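Percale or sateen for a hot bedroom?

villads_k
Posted 7:42 am
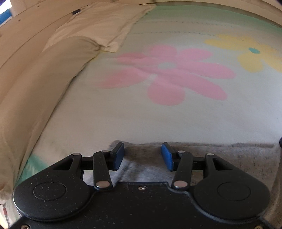

The floral sheet, guest room bed

I need to replace two sets before July. The bedroom is upstairs, faces west, and holds heat until well after midnight. The floral sheet is an old one from my aunt and it is the only one in the house I sleep well on. No tag left on it, so I can't tell you what it is. Everything I have bought in the last few years feels heavy by comparison.

I'm looking at a percale set from Bravari and a sateen set from Stosero. The sateen is listed at 617 thread count and costs a bit less. Does the higher number mean anything for heat?

Villads Kárason

doublehem
Posted 8:15 am

Percale. It's a plain one over, one under weave and air moves through it. Sateen floats the threads over the surface, so it feels smooth but lies closer to you. I would not buy sateen for a west room.

As for the number, anything that high usually means they are counting the plies in each yarn. Ignore it.

Salim Nyamweya
Posted 8:51 am

I don't agree that sateen is always hotter. I have a light sateen and a thick percale at home and the percale is the warmer of the two. Weight matters more than weave. Ask the seller for grams per square meter. Mine is 128 and I use it all summer.

doublehem
Posted 9:04 am

Most sellers won't give you the weight. The weave is printed on the package. For someone standing in a store it's the better guide.

Salim Nyamweya
Posted 9:20 am

He's ordering online, so he can send an email. Akosis answered me the same day when I asked. Two others never replied, and I didn't buy from them.

pinetop534
Posted 10:33 am

Has anyone mentioned age? Old cotton sheets have been washed a few hundred times and the fabric thins out. That could be all you're feeling with your aunt's. It might also be a cotton and polyester blend, a lot of printed sheets were, and plenty of people like how those feel.

Check thrift stores. I got two flat sheets that way and they're better than my new ones. Wash hot before using.

villads_k
Posted 12:10 pm

Could be a blend. It hardly wrinkles coming off the line compared with my white ones, but it does wrinkle once it's been slept on. Is there a way to tell without burning a thread?

pinetop534
Posted 12:26 pm

Put a drop of water on it. Cotton usually soaks it up fast, a blend tends to be slower. It's not a perfect test – fabric softener will throw it off.

M_Warrier
Posted 2:47 pm

Linen. I know it wasn't one of the choices. It costs more and it's scratchy for the first month, but I gave up on cotton in a room like yours and have had the same two sets ever since.

doublehem
Posted 3:02 pm

Linen is fine if you don't mind the texture. My husband lasted one night.

Also measure your mattress depth before ordering anything. The last fitted sheet I bought popped off one corner every time somebody turned over.

villads_k
Posted 6:38 pm

Thanks all. I wrote to both sellers for the weight and ordered one percale set from Bravari in the meantime, since they take returns on opened packages. I'll post again when I've washed it a few times.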